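Brikavent: A Small Sorting Cell on a Smaller Budget
Section 4. Equipment and spending

The department gave our team $506, a figure we never managed to trace to any reasoning. It had to cover the gripper, the cables, a table surface and whatever we planned to pick up. Our first parts list came to more than that before we had added a single screw, so we started over with two quotes.

Echeverri wanted $298 for a finished gripper with a one-year warranty. Bestetti wanted $290 for a kit, with no warranty and a manual that skips from step 6 to step 8. We bought the kit. The eight dollars saved looked very good in our September slides.
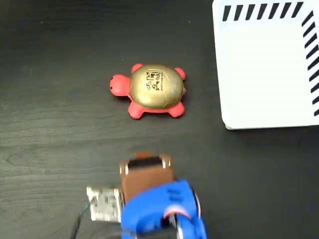 Test objects were the one line we expected to be easy. The original plan called for a set of machined blocks, until we saw what machined blocks cost. Toy turtles went on the list instead, at $18 for the lot. They are awkward to grip, which our advisor considers a feature, and we have learned to agree with our advisor.

Fingers were another matter. The kit allows for one set, and we had budgeted for one set, on the theory that we would choose the right shape the first time. Plotwood, the campus shop, prints replacements at cost and has a waiting list to match.

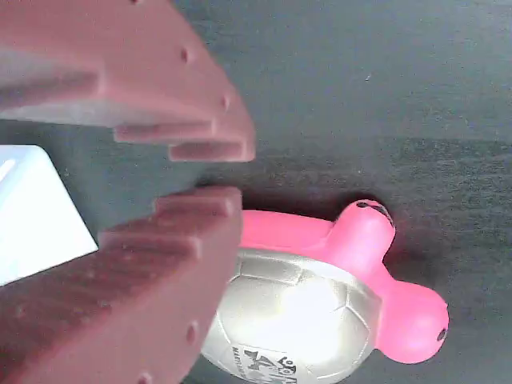

We would now put spare fingers on the first order and move the money out of "miscellaneous," a line that mostly paid for shipping. Next year's team should also ask for quotes before the semester starts – ours arrived in week five, and the purchasing form needs two signatures from people who are rarely in the building together.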